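Sturnance opens hands-on workbench room in Okthorpe

OKTHORPE, April 8, 2018 — Sturnance has opened a shared workbench room for people who build and repair small hand-held equipment. The room has 12 benches and covers 2,166 square feet on the ground floor of the Womeo building.

Each bench has a wooden top set in a metal frame. Members book by the half day and bring their own projects. Hand tools, clamps and spare screws are kept at the front desk.

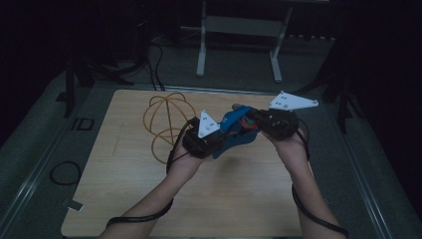 Membership costs $44 a month, and there is no joining fee. More than 300 people put their names on the waiting list over the winter. Bookings are open now for the first group, with evening hours to be added in October.

The bench layout was drawn up by Sitthichai, a local design firm, which also planned the storage wall and the lighting. Parts left overnight must be labeled and placed on the shelves by the door — the benches are cleared at closing time.

Tours can be arranged at the front desk during opening hours.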